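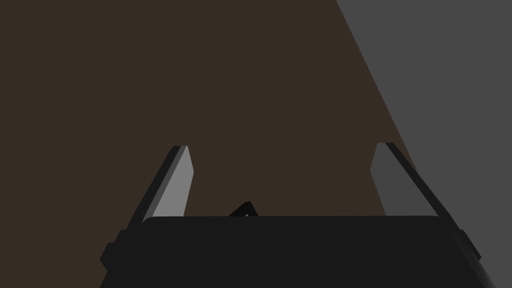 Week 7: Celebrity endorsement and youth voter enrolment

Reading: chapter 9 of the course reader. Bring the Erraji case to the tutorial.

Definitions

An endorsement is a public statement of support for a candidate, party or position. A mobilisation appeal asks people to enrol or to vote and names no preferred outcome. The two are often combined in practice, and coders should record both where both occur.

A parasocial relationship is a one-sided sense of familiarity with a media figure. It is normally measured by survey scale. Follower counts are a poor proxy - they record reach and say little about attachment.

Effects on enrolment

Most studies report a spike in enrolment traffic shortly after an appeal. Three problems recur when the spike is treated as an effect.

First, traffic is counted at the link, so a click by a person already enrolled looks the same as a click by a new applicant. Second, appeals cluster near the close of rolls, when enrolment rises in any case. Third, the audience for an appeal selects itself. 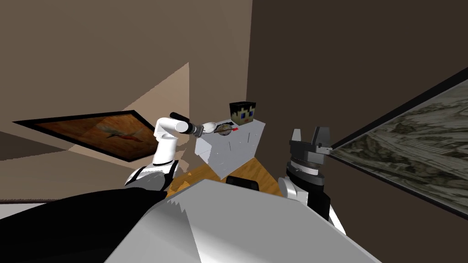 A comparison group deals with the second problem but leaves the third in place. Random assignment of the message deals with both, at some cost to realism, as participants see the clip in a survey window and not in their own feed.

Case: the Erraji appeal

Erraji, a streaming host on the Zavus platform, ran a prize draw during a November state campaign. Viewers who checked their enrolment could enter. The draw received some 2,000 entries, of which 70 per cent came from people already on the roll. Entry did not depend on voting or on party preference.

Consider whether the prize changed the composition of the audience or only its size. Consider also what the organisers would have needed to record, before the draw opened, to answer that question.
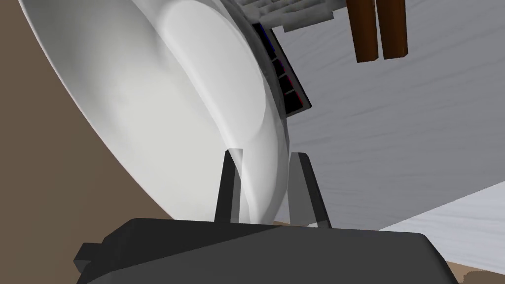 Ravindran D'Souza

Legal note

The rules on inducement differ between jurisdictions. A prize for voting and a prize for checking enrolment should be analysed separately, and the terms of entry read in full. Do not rely on press summaries of the terms.

Tutorial task

Draft a one-page design for a field test of a mobilisation appeal. State the unit of assignment, the outcome measure and the source of the outcome data. Self-reported turnout is not acceptable as the only outcome, given the known tendency to over-report.

Submit the draft to Aminu Babalola before the tutorial. Late drafts will be discussed in class but not marked.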